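The year I finally learnt to write letters again

January 3, 2026

I've had a drawer full of nice writing paper since I was a teenager, most of it given to me by aunts, and until last July I don't think I'd used more than a sheet or two of it. 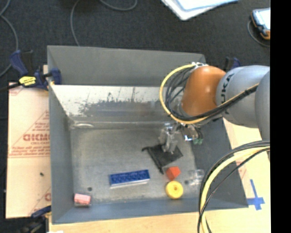 What got me started was a card from Itziar Carretero, who I shared a flat with years ago and had more or less lost touch with, apart from the odd birthday message. She'd moved to Poltmont and didn't have the internet in yet, so she wrote to me instead. Both sides of the card and then up the margins, in that spiky handwriting I used to see on the shopping list every week. I read it standing in the hall with my coat on. Then I made a pot of tea and read it again!

I wrote back the same evening and it was dreadful. My hand ached after half a page, I'd forgotten how to spell "necessary" without something underlining it for me, and I crossed out so much that I ended up copying the whole thing out again (which made my hand ache even more). But I posted it, and nine days later there was another one on the mat.

Since then I've added a few more people. My old neighbour Spyros Triantafyllou writes in capitals, mostly to do with his tomatoes and his knees. Meenakshi Gounder sends postcards, and she never has room to finish, so the next one just picks up mid-sentence. I keep hers in a row along the bookshelf so I can follow the story. My aunt Milagros still hasn't answered, but she did ring up to say she'd got my letter and then talked for an hour and a half, so I'm counting that.

I've become a bit fussy over pens, I'm afraid. I tried a fountain pen and got ink on the tablecloth, two cushions and my chin. Now I use a plain black rollerball and I'm perfectly happy. The paper from the drawer has turned slightly yellow at the edges but it takes the ink well enough, and there are still six pads of it to get through, including one with violets that I'm saving for somebody who'd like violets.

The thing I enjoy most is having somewhere to put the small news. I'd never ring anyone up to tell them the baker has changed the seeded loaf, or that I saw a heron on the roof of the library, but in a letter it seems to belong. I find myself storing things up during the day - oh, Itziar would like that - and jotting them on the back of an envelope so I don't forget.

I owe three letters at the moment, all from before Christmas, and I've promised myself I'll do at least one tonight after supper. If you'd like to be added to the list, send me your address and tell me how you feel about violets.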